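Mi brazo robot: el problema de los cables

Llevo dos meses con este proyecto en el taller compartido de Godoy. El brazo lo llamamos Tundus. Fuad Assefa me ayuda con la parte eléctrica y yo hago la programación, con paciencia y muchos errores.

En mayo pasamos de los cubos de prueba a la comida de juguete. El plátano es difícil por su forma curva, y el bote de ketchup tumbado todavía más. También la luz azul del cabezal me dio trabajo: quería verla bien desde mi silla.

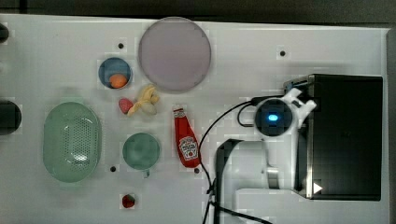
Lo que falta

— Sujetar mejor los cables negros, que pasan muy cerca del ketchup.
— Repetir la calibración. Con la última, el brazo acertó el 85 % de las veces, pero solo con la fruta.
— Pedir a Hilkka Kemppainen su opinión sobre el soporte.

He gastado alrededor de 395 euros hasta hoy. La semana próxima escribiré sobre el código.

Entradas recientes
Primera prueba con cubos
Cómo elegí los motores
Una tarde en Grekden

Este blog utiliza cookies. Si continúa navegando, acepta su uso.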